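Looking After a Work Table

Posted by Glenys Bainbridge, 24 Mar 2023

A table that gets used every day for cutting, gluing, sorting and eating lunch takes more wear than any other piece of furniture in the house. Most of the damage comes from small things left too long. These are the habits I have kept up with mine.

Daily wipe-down

Use a cloth wrung out hard in warm water with a drop of dish soap. Wipe once with that, once with a clean damp cloth, and then dry the top with a towel. Soap film left behind is what makes a pale top look gray after a few months. Skip the scouring powder, even the ones sold as gentle. It dulls the surface and the dull patches pick up dirt faster.

Crumbs and sawdust should be brushed off before any water goes on. A cheap two-inch paintbrush gets into the seam at the wall better than a dustpan brush does.

Glue

White glue comes up with a warm wet rag if you lay it on the spot for ten minutes and then push with a plastic scraper. An old store card works too. Super glue is harder. Dab it with a little nail polish remover on a cotton swab, but test the underside of the table first. On some finishes the remover takes the color with it.

For hot glue, put a bag of ice on it. It goes brittle and pops off in one piece.
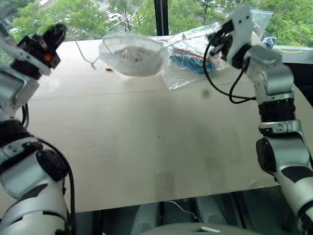

Ink and marker

Rubbing alcohol on a paper towel takes off most ballpoint and permanent marker. Blot, turn the towel to a clean part, and blot again. Rubbing in circles only spreads it. If a shadow is left, a paste of baking soda and water will usually lift it, but go lightly and rinse well.

Scratches

Fine scratches on a sealed top can be hidden with a thin coat of paste wax. I use Grestow, the clear one, twice a year. Put on less than you think you need, leave it until it hazes over, and buff with an old T-shirt. Deep scratches need a filler stick in a matching shade. Buy one a touch lighter than the top. A dark fill shows up from across the room.

For bare wood, sand with the grain using 220 grit, then oil it. Lay oily rags out flat outdoors to dry before they go in the trash. A balled-up rag can heat up and catch fire.

Wobble

Check the bolts every September, when the heat comes back on and the wood starts to shrink. Tighten each one a little, go to the next, and come back around. If the table still rocks, the floor is probably the problem. Slide thin card under the short leg until it sits still, then cut a felt pad to the same thickness.

Edges

The front edge wears first. If the edge strip has lifted, clean out the old glue, apply contact cement to both faces, wait until it is tacky and press it down hard with a block. Tape it overnight.

Maricica Sandu wrote in to say she runs a candle stub along sticking drawers under her table. Plain white candle, no scent. I tried it on mine and the drawers slide fine now.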